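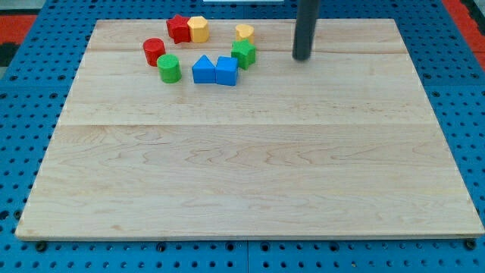 Prilik Tabletop Sorting Cell: open day and demonstrations

The Prilik is the small one. If you have come to this page looking for the machine that lifts car doors, you want the Magbanua range, and you will also want a bigger building.

What the Prilik does is push things about on a board. It has a plain black rod with a blunt end, and it nudges. We have sold grander equipment with longer brochures and had far fewer people stop to look at it. At our February open day the Prilik had a steady crowd for most of the afternoon, while the palletiser next door, which cost as much as a decent flat, was mainly used for leaning coats on.

What you see at a demonstration

The demonstration board is pale wood and sits on a blue perforated table. We use chunky toy shapes in red, yellow, green and blue, a star or a heart or a cube, because visitors recognise them and because they are cheap to replace when a visitor's child recognises them too. You pick a grouping and the rod sets about it. Pairing by colour is the usual request. Somebody always asks for a smiley face, and we would rather you didn't, but it can be done.

A session lasts 30 minutes, including questions. The first few are generally about speed. The Prilik is not quick. It is patient, and it will go back to a block that has wandered off more times than you or I would. People who run small-parts lines tend to see the point of this fairly soon. People who bring a stopwatch tend not to.

You are welcome to move the blocks yourself between runs. Please wait until the operator says so, and please put them back on the board and not in your bag. We are still short of a heart from last time.

What comes with it

Arm with pusher rod
Perforated table, supplied in sections
Wooden work surface
Pulico control software, 2 licences
Power lead, fixings and a printed manual
2 days of training at your premises

Toy shapes are not included. We are asked this more often than we are asked about the warranty, which is 2 years, parts and labour.

Is it right for you?

Probably, if you teach, or if you want to try out a sorting or positioning idea before spending proper money on it. The rod pushes and that is all it does. It won't pick up, turn over, stack, screw or glue. If your job needs any of those, we will say so on the day, and point you down the hall to the Brametti stand, where they have grippers and much better biscuits.

You need a level floor and a solid bench. A bench that is nearly solid will let you know about it. The software runs on any ordinary office computer and doesn't need an internet connection once it has been set up.

Booking a visit

The next open day is on 2 December 2025. Entry is free but places at the board are limited, so book a session through the contact form and tell us if you would like to bring your own parts. Small, light and not sticky is the rule. Last time we were brought a bag of walnuts, which went rather well, and half a cheese, which didn't.

Parking is at the rear. Follow the signs for goods inwards and ignore the one that says no entry.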